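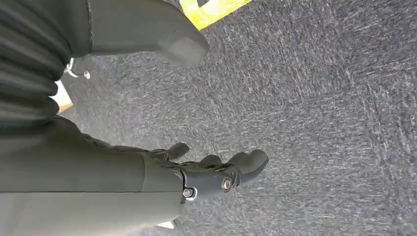
Wrist camera frames blurred while the arm travels, grasp planner picks bad poses

Posted by privley_dan in Perception and Planning

We run a five-finger hand with a small colour camera at the wrist. The planner takes whatever frame is newest when the move finishes. With the hand low over carpet I get streaks across the background and the pose estimate jumps. Once it's parked at the table it's fine. Control loop is 276 Hz and the camera driver is the stock Aguiar one. Should I filter the poses or fix the images?

Eugénie Bodin
Fix the images first. Check that your frame timestamps come from the camera and aren't stamped on arrival at the host. Ours were 31 ms behind, so the planner was matching each picture to a joint state the arm had already left. After that, gate on joint velocity and throw away any frame taken above your threshold. Carpet is a poor test anyway, it's all fine speckle and the blur wipes it out.

Thin glossy things are a separate problem. 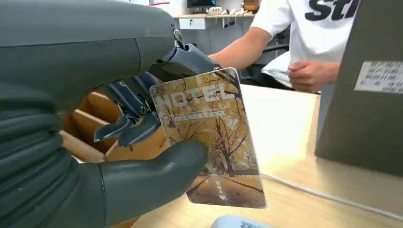
With a hotel key card between thumb and fingertip, the reflection moves when the card tilts, and the fingers cover part of the printing. I stopped matching on print and fit the card outline instead, with the fingers masked out using the hand model. Recalibrate the wrist offset before you trust the mask. I did ours in December and it had drifted.

zollside_tech
Lower the exposure and add light. Worked for me.

privley_dan
Timestamps were the arrival ones. Changed that and the jumps are mostly gone. Still have to try the velocity gate.

brevach22
What driver version? I have the same problem.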